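The Long Way Round to a Good Mend
Clothes repair is back, sort of. A few notes from a month of asking people about it 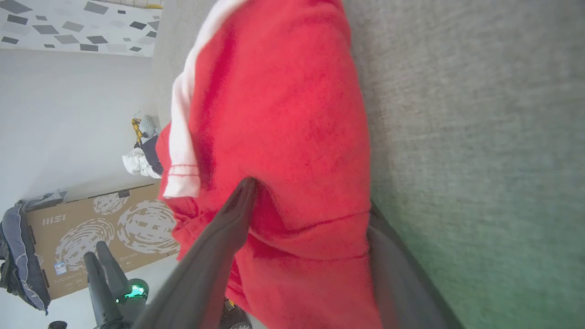

Beathag Menzies thinks the whole revival is overstated, and told me so before I'd got my coat off. People like the idea of mending, she said. They buy the thread, they buy the nice tin. Then the pile sits on a chair until spring.

Fair enough. My own pile is on a chair. Two shirts, a skirt lining, a pair of gloves I haven't worn since the last house.

But something is going on. Gedora, the thread shop on the hill end of Alham, ran out of black polyester in November and had to put up a sign. Black! The most boring color they carry. Sandra Parsons has run the counter there for 12 years and she puts it down to people being home and finally looking at what they own. Hems mostly. Pockets. Crotch seams on work pants, which no one wants to talk about but everyone brings in.

What she sells the most of after thread – needles, and the wrong ones. A heavy needle in thin cotton leaves holes you can see from across a room. She keeps trying to steer people to the finer sizes and they go for the fat ones with the big eyes. Easier to thread. She gets it.

So, cost. I took a wool coat with a torn lining to three places. One wouldn't touch it. One quoted more than I paid for the coat. The third was Derek Bickerstaff, who works out of a back kitchen with his sister Beverley, and they did it for the price of a decent lunch. Took two weeks. They used a lining that doesnt match, a kind of plum, and I like it more than the old one.

Beverley does the unpicking. That's most of the job, she told me, and it's the part customers figure is free. Old seams come apart slow if you want the cloth to survive. She won't use a seam ripper on anything older than she is. Small scissors, every third stitch, then pull from the back.

Derek keeps a ledger. 422 jobs since he started it, zippers way out in front. He hates zippers. A zipper on a lined jacket means opening the lining, the facing, sometimes the collar, and then closing it all up again so it looks like you were never there. People see a zipper and think ten minutes.

There's the question of whether a mend should show. Sarska, a small magazine I used to read for the knitting, ran page after page of bright darns on gray socks and started a craze for it. Rania Benkirane teaches an evening class and is tired of the craze, a little. Her students want the orange thread before they can sew a straight line. She makes them do it in matching thread first. Then whatever they want.

Her other rule is wash it before you mend it. Cloth that's going to shrink should shrink before the patch goes on, or the patch puckers and you get to do the hole thing over.

I asked Menzies if she mends anything herself. Sheets, she said. Sides to middle, the way her mother did – cut down the worn center, join the good outer edges, hem the rest. You get a seam down the middle of the bed. You stop noticing in a week or so.

I did one of the shirts last night. Elbow patch, left side. It's a bit crooked and it pulls when I reach for stuff on the top shelf. The gloves are still on the chair.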